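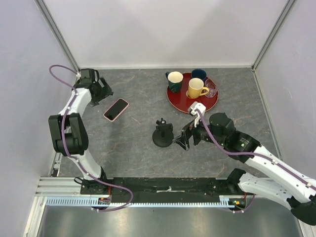 Cleaning Stained Mugs

2019-12-07 | Plimel Home Desk
2 min read

Tea stains lift easily with baking soda.

1. Stir 3 teaspoons into 200 ml of warm water.
2. Fill each mug to the stain line – no higher – and leave it for an hour.
3. Rub with a soft cloth, then rinse twice.

Do not use steel wool on glazed surfaces. Wipe the counter before returning items to it.
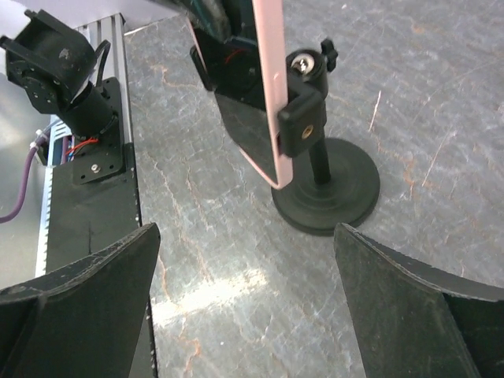 Black stand with a round base on a gray, veined tabletop.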